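Daytime Drama "Zeltdale" Renewed for Two More Seasons

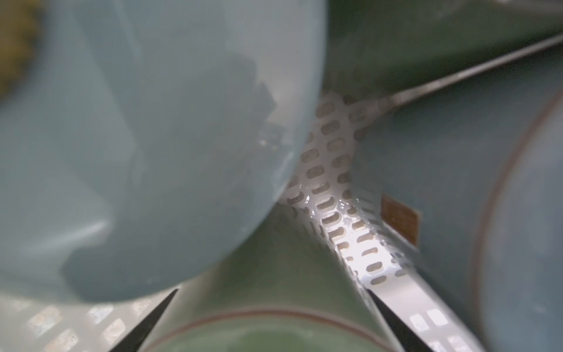
A glossy blue cup.

Hanasus Television has renewed its daytime drama "Zeltdale" for two more seasons, the company announced in February. Production on the new episodes will begin this spring at the Tirkby studio lot, where the show has been made from the start.

The series follows two families who run competing hotels in a small lake town. It has aired 241 episodes so far. Each of the new seasons will have 60 episodes, shown weekday afternoons at 2 p.m. and available to stream the same evening.

Loretta Greenberg will return as hotel owner Vivian Marsh, and Indrek Paju will be back as her estranged son, Colin. The last season ended with Colin selling his share of the Marsh hotel to an unnamed buyer. Viewers will learn the buyer's name in the first week of new episodes.

Annatjie Mahlangu joins the cast as Dr. Ruth Ngubane, a physician who takes over the town clinic and has a past connection to Vivian — one that Vivian has kept from her family.

"Ruth knows what happened the summer the old boathouse burned down," said head writer Adhiambo Okoth. "We planted that story a long time ago, and the fans have been asking us about it ever since. They are going to get answers, and some of them won't like what Vivian did."

Greenberg said she was glad to keep playing the role. "Vivian lies to everyone, and she usually thinks she is being kind," she said. "I still enjoy reading the scripts when they come in."

Charmaine Lekota stays on as executive producer. She said the writing staff and directors will also remain in place.

A premiere date will be announced later. Past episodes can be streamed now on the Hanasus app.

Press contact: Hanasus Television, Publicity Department. Interview requests for cast members should be sent in writing and should name the outlet and deadline.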